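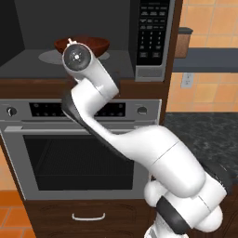 Simulated kitchen, arm at the microwave with the bowl

Bowl task in simulation: arm blocks itself at the microwave

posted by Lillia

Hello all. I am in a student project with 4 people and we must show one task in February: the arm puts a bowl in the microwave and comes out again. We work only in simulation. The bowl gets inside, but in many runs the wrist touches the rim when we pull back, and the bowl moves off the middle of the plate. We did 166 runs and only 17 ended with the bowl in a good place. Should we change the reward, or the starting position of the arm? Our teacher says both are possible — this does not help us much.

Ó Néill
Before you change the reward, look at the way out. In your picture the forearm goes across the front of the oven and the elbow is just under the microwave, so there is not a lot of freedom left for the wrist. We had the same trouble in our club. We added one waypoint straight back out of the opening, and the arm may turn only after that point. Please also check the friction of the bowl and the plate, in our files it was set much too low. Change one thing at a time and keep the same random seeds, otherwise you cannot compare.

Prellari
just train longer, ours was bad until run 976

Clillex
I agree with the waypoint. I would also move the base a little to the side and try again with the old reward. If you write a report, save the failed runs too — our marker asked for them.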